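Unit 4: Collecting Demonstrations by Hand
Instructor: Fumiko Morikawa

A learned policy can reproduce only the behavior its examples cover. In this course, students record demonstrations with a pair of hand-held grippers, one in each hand, and no robot arm is needed at this stage.

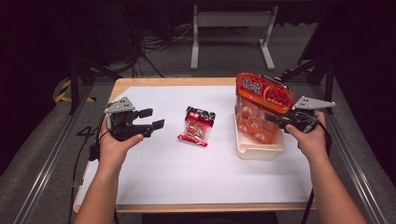 Each demonstration should contain one task, performed at a steady pace. Vary the starting position of the objects between recordings, and mix packaging types. A soft snack bag and a boxy clear container standing against a tray call for different approaches — the jaws must meet the rigid one squarely at its side. Keep both cables clear of the paper.

Each pair submits 30 demonstrations. Discard any recording in which a bare hand touches an object, and note the reason in the log. Files are due in June; see Unit 5 for labeling.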